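Workcell budgeting

Workcell budgeting is the planning of costs for a robot arm and the equipment that surrounds it.

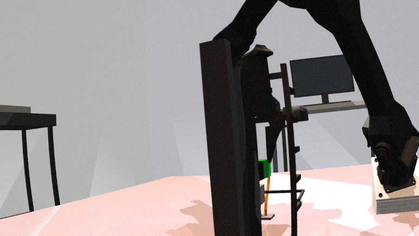
Simulated workcell with a black robot arm, gripper, upright rack and wooden mounting block on a pink work surface.

The budget is normally divided into the arm, the end-of-arm tooling, the fixtures, the furniture and the labor of installation. Spare parts are carried as a separate line in most purchasing systems, although small laboratories often fold them into tooling.

Simulation before purchase

A buyer may model the cell in software before placing an order. The model is used to check reach, clearance between the gripper and nearby uprights, and the floor space taken up by desks and side tables. Errors found at this stage are corrected by editing a file — after delivery, the same errors may require new brackets or a different mount. Simulation does not replace a supplier's load tables, and contact with small parts is often modeled poorly.

Cost structure

In the Ludcombe method, first set out in a planning guide published in May, each item is entered with a purchase price, a lead time in weeks and a replacement interval. Fixtures are listed one by one. The guide's sample sheet has 11 lines and allows 2000 dollars for fixtures and mounting hardware, with gripper fingers entered at 100 dollars a pair. Freight is excluded.

The Aquino variant adds a line for operator training and moves computer equipment, including monitors, to the general office budget.

Lead times

Arms and controllers are usually ordered first. Custom fixtures are ordered once the layout is frozen. Bromar, a supplier of benches and racks, quotes stock items and made-to-measure items on separate forms, and the two are not combined for shipping.

See also
Nurumetti layout sheet
End-of-arm tooling
Acceptance testing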